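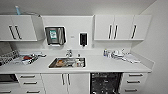
Home | News | Interviews | Facilities | Contact

The comparison of end effectors at Lirkwood began in June with a single question from the facilities group: which gripper should be purchased for kitchenette work? Yolanda Mosquera, who leads the evaluation, declined to answer it from catalogs. She asked for a working kitchenette and was given one. "We wanted ordinary cabinetry," she said. "The long black bar handles on the upper doors are a fair test of a finger gripper. The approach is vertical, and two of them stand close together at the seam, so a wide hand that is aimed at one may foul the other." Handles, she added, account for more of the written record than any other item in the room.

Two grippers were under evaluation at the time of our interview. The Koleck is a parallel-jaw unit with flat pads and a wide stroke. The Lindqvist has three jointed fingers and closes more slowly. Both were fitted to the same arm and driven by the same Hunen controller. Ms. Mosquera regards that arrangement as essential. "If the controller changes with the hand, one learns very little about the hand," she said. Each gripper completed 205 trials. The tasks included opening doors and drawers, lifting items from the sink, and loading the dishwasher racks.

On drawers the Koleck was the stronger unit. Its pads settle squarely on a horizontal bar, and the pull is straight. The Lindqvist succeeded nearly as often but required a second attempt on many of its runs. "It is a question of patience," Ms. Mosquera remarked. "Ours or the machine's."

The sink produced the opposite result. Objects placed there lie at odd angles and touch one another, and the metal basin reflects light back into the head camera. The team tested two exposure settings before adopting the shorter one, which darkened the cabinet interiors but gave a usable outline of the items in the basin.

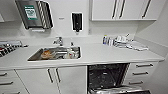
The kitchenette with the dishwasher open and items in the sink.

Asked whether the camera mattered as much as the gripper, Ms. Mosquera paused for some time. "For the sink, more," she said. "A three-finger hand forgives a poor estimate of position. A parallel jaw does not. When we improved the image, the Koleck gained a good deal and the Lindqvist gained almost nothing." She intends to report the two effects separately, as an earlier summary combined them and was misread by several departments.

Force limits were set at the controller. The Koleck was held to 11 newtons for cups and light packaging, and the limit was raised for doors. Staff changed the value by hand at first. The Hunen unit now selects it from a task table, and Ms. Mosquera described the table as the least admired and most useful product of the project.

She was frank about the shortcomings of the work. The wall-mounted soap dispenser was withdrawn from the task list after the early sessions, when neither gripper could press it in a repeatable manner. Closing the dishwasher remains on the list. "The pull is simple enough. The difficulty is in the arm, which has to travel through a long arc close to the floor and keep the wrist level," she said.

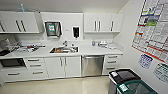 Next Stage of the Evaluation

A further 400 trials are planned with the dishwasher door closed at the start of each run, so that the handle bar along its top edge becomes the first contact. A softer pad will be tried on the Koleck. Ms. Mosquera would not be drawn on a recommendation. "The purchasing form has space for one name," she said. "I have asked whether it could have space for two."

Comments (3)

rackandpinion: Were the pads on the parallel jaw replaced at any point during the trials? Ours glaze over well before 205 cycles and the drawer results drop off.

T. in Maintenance: I would like to see the task table published. We set force by hand and it is a nuisance.

graywrist: Agree about exposure. We went the other way and added a wrist camera, which helped in the sink and got in the way everywhere else.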